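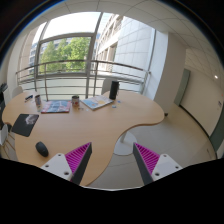 Figure 3. Shared desk with a curved top, everyday items left in place.

Ffion Pugh objected at this point in the group interview that a desk with no straight front has no owner, and that people put their things down wherever the curve lets them stand. Two others agreed with her. Hywel Gough did not, and said he had used the same spot since June.

4.2 Items left on shared desks

We take Pugh's remark seriously, as it fits much of what we recorded at the Nivodero office. On the rectangular desks, items stayed close to the seat of the person who had brought them. On the curved desks they drifted toward the middle. The desk in Figure 3 has a magazine lying near the middle of the top with a second one to its right and a mug between them, while the mouse and mouse pad are toward the left. A second mug stands further back. We coded the mouse and pad as work items and the magazines and mugs as personal items. Small loose pieces, such as the light blue ones on this desk, were coded as "other" and left out of Table 2.

Across the study we logged 1000 items on 39 desks. Mugs were the hardest group to assign. When asked, people often named a mug as theirs but could not say when they had put it down. Magazines were the reverse — most had no claimed owner, and people moved them freely to make space.

Pumphrey and Koval, working with straight benches at Mirkeck, found that shared items gathered at the ends. We did not see this. One likely cause is the shape of the top, but the chairs may matter too. Our desks could be approached from more than one side, and the benches at Mirkeck could not. We did not record chair positions in the first round, so the two effects cannot be separated with the data we have. The second round, described in Section 5, adds a sketch of the seating for each desk.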